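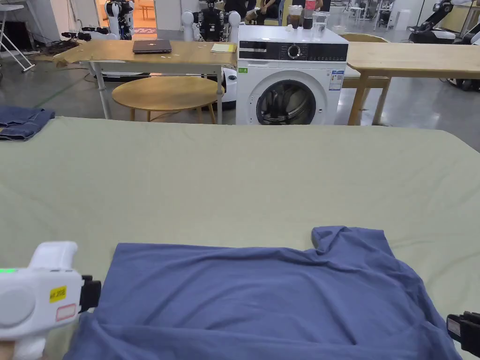
Blue T-shirt on the green cloth.

From: Dae-han Wi
To: Preltau home sewing list
Subject: Re: [preltau-sewing] Copying a T-shirt without cutting it

Frauke Wunderlich wrote:
> Hello all,
>
> my brother has one T-shirt that he likes and he wears it all the time.
> I want to make him two or three more with the same shape, but I am not
> allowed to cut the old one. I tried tracing around it on paper. The
> front came out wider than the real shirt, and the sleeve does not fit
> into the armhole at all, there are almost 3 cm too much. Also I bought
> the Travari jersey that Petrică wrote about and I am not sure it is
> the right weight. How do you do it? Do you fold the shirt or do you
> trace it flat?
>
> Frauke

Hello Frauke, hello everybody,

I had the same problem with the sleeve for my first shirts, so I will write down what I do now. Please excuse the length.

To your question: I fold it. When you trace the complete shirt flat, the left side and the right side are never equal, and you don't know which one is correct. I fold the front along the center, shoulder seam on shoulder seam and side seam on side seam, and I trace only one half. The back I do in the same way on a different paper. It is tempting to use one piece for both and only change the neckline, but on most shirts the back shoulder sits a little different, and you will see it later when the neck pulls backwards.

Before the tracing, let the shirt rest for some time. Jersey that was just pulled from a drawer or a hanger is longer in one direction. I spread it on a cloth, because on a bare table it slides away under my hands. Then I push the wrinkles out from the middle with flat hands and do not pull at the hem. I think your extra width came from pulling. It happens very easily, and 1 cm on each side is already a different size.

I do not trace around the edge with a pencil either. I put the paper under the shirt, with a piece of cork below, and stick pins straight down through the seam line. After that I take the shirt away and connect the holes. For the armhole you need many pins, for the side seam only a few. Please remember that the holes show the seam and not the cutting line. I add 7 mm all around if I sew with the overlock, and 2.5 cm at the hem.

Now the sleeve. Measure the armhole on your paper, front and back together, with the tape standing on its edge. Then measure the sleeve cap. For a T-shirt the cap should be nearly the same as the armhole, maybe 5 mm more, not 3 cm. If the cap is too long, lower it in the middle and draw the curve again, do not take the width away under the arm. When you lay a sleeve flat the cap is hard to see, because the seam goes up and over the shoulder. I turn the shirt inside out and put one hand in the sleeve, and then I pin only a short part, move it, and pin again. It is slow work. Abbas Vahidi showed this on the list some time ago with drawings, and if he still has them I would be glad to see them again.

About the fabric: if it is the Travari jersey that I know, the one I got was 267 grams per square meter, and for me this is too heavy for a summer shirt. It is good for long sleeves. Do you have a kitchen scale? Cut a square of 10 cm on 10 cm, weigh it and multiply by 100. The scale must show one decimal or it does not help. Stretch is also important. Hold 10 cm of the old shirt at the fold and pull until it resists, then do the same with the new fabric. If the new one stretches clearly less, the same pattern will feel tight even when every line is correct.

And wash the new jersey before you cut, two times if it is cotton. I did not do this once and my shirt ended above the belt — my wife wears it now.

For the neckband I cut 85 percent of the neckline length, but with ribbing from Makel it must be shorter, because it is softer. Wafula Simiyu uses 80 percent I think. Pin it in quarters and try it with long stitches first. A neckband is quickly opened if it stands up, at least when you did not use the overlock yet.

Make the first shirt from something cheap, an old bed sheet is not useful because it has no stretch, but an old large T-shirt is good.

One question from my side, also to the others: does anybody have experience with twin needles in the Kioko machine? Mine skips stitches exactly where the hem crosses the side seam. I changed the needle to a stretch one and loosened the lower thread, and it became a little better but not good. I have 9 shirts waiting for their hem.

Greetings,
Dae-han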